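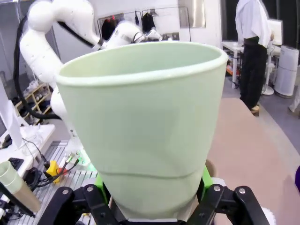

A plastic cup held in a two-finger gripper during Komico work, with a second arm behind it

Komico is a student robotics project and annual competition in which teams teach a pair of robot arms to handle ordinary household objects. It grew out of an evening club at the Grositz technical school and is now offered both as an elective course and as an open club.

Background

The club was started by Karla Ibarra, an instructor in control systems, after students in her introductory course asked for lab time outside class hours. The first version used a single arm and a fixed list of programmed positions. Students typed in each position by hand, and a task failed if an object was moved even slightly. The second arm was added the following year, along with a change in method: teams now record a task by guiding the arms through it and then train a control program on the recordings.

Format

The course runs for one term, beginning in October. Students work in teams of 2, with one member at the controls and the other resetting the objects between attempts. The roles are exchanged halfway through each session. The club meets on Sunday and uses the same equipment, but its members are not graded.

Each team must submit at least 408 usable recordings before training. A recording is rejected if an object leaves the work area, if the emergency stop is pressed, or if the operator touches an object by hand. Teams keep a written log of rejected attempts, and this log counts toward the course grade.

Tasks

The standard tasks use plastic cups. In the basic task, a single cup is picked up and set down upright on a marked spot. In the stacking task, cups are placed one inside another. The handover task requires one arm to pass a cup to the other without letting it rest on the table. Tapered cups are harder to grip than straight ones, as they tend to slide toward the narrow end when squeezed. Soft pads on the fingers reduce the slipping, but too much force bends the wall of the cup.

Scoring

The competition is held at the end of the term and is scored out of about 600 points. Most of the points are given for completed tasks, with the remainder for time and for the log. The Halilović rule, named after the student who proposed it, gives partial credit for a cup that is lifted cleanly but set down in the wrong place.

Records

Recordings are kept in a shared archive called Fledov, which held 814 sessions at its last listing. New teams may study the archive but may not train on it for the competition.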